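The Aline cell was commissioned at the Ruldale laboratory in January and is used for the disassembly of desktop computers. Each tower is laid on its side on a slatted aluminium table with the side panel already removed, and the arm works from above. The fixture plate for small parts is 3D-printed and stands beside the case, so that both lie within reach without moving the base.
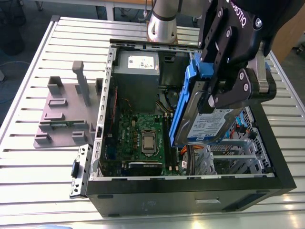 3.2 Gripper set-up and upkeep

Figure 2. Robotiq gripper holding a hard drive in its blue caddy over the open case.

The caddy is gripped across its plastic body, and the drive is kept clear of the motherboard while it is over the case. Closing force was set by hand at 30 N after trials by Ruggiero on 13 towers. Finger alignment is checked against the fixture plate at the start of each working day, and the bolts on the finger plates are tightened after every 63 cycles. Where the two fingers close unevenly, the gripper is taken off the arm and its zero position is set again before work resumes. Slot holders on the plate are replaced when a part no longer sits level in them.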